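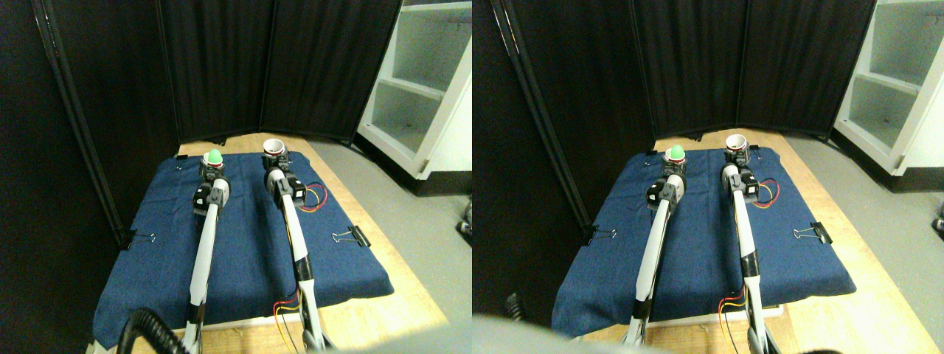

Dilani Siriwardena told me she'd lost three Saturday-morning arguments over the cup game before she gave in and asked for printed rules, and I figure if she needs them then so does everyone else. So they're finally coming! In March, Nelldale puts out the Skorness tabletop set, and I get to be the one to tell you.

I'm Suryani Lubis, and I've been fussing over this game for longer than I'd like to admit. You need a table, a cloth, 2 white cups and one little green ball. The ball goes from cup to cup, and you score by how you pass it. My family played it after dinner with whatever was in the cupboard, and the fights about what counted as a drop were half the fun (my aunt still won't concede one of them).

The cloth matters more than people expect. We went with dark blue, since a green ball shows up nicely on it, and I like to clip mine to the table — a cloth that slides under your elbow will ruin a good round. Any binder clips from the desk drawer will do.

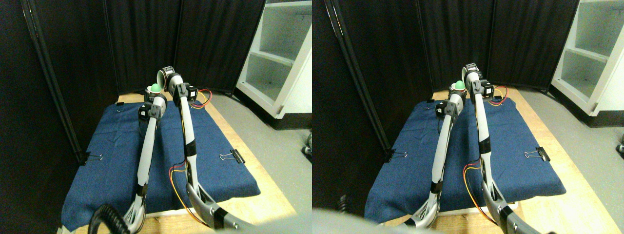

*Green ball in or against a white cup-like holder, and the dark blue cloth.*

The rule book has 19 short games. Some are quiet ones for a single player and some get pretty loud. My favorite is called Karkport, where you can't talk until the ball has changed cups. Most rounds take a couple of minutes, so it's easy to squeeze one in while the pasta boils.

The first run is 398 sets at $30 each, with cups, ball, cloth and rule book all in the box. Abeysekara is handling orders and shipping, and shops that want a set for their play table can ask them for one too. If you write about games and want to try it first, drop me a line through the Nelldale press desk and tell me how many people you usually play with.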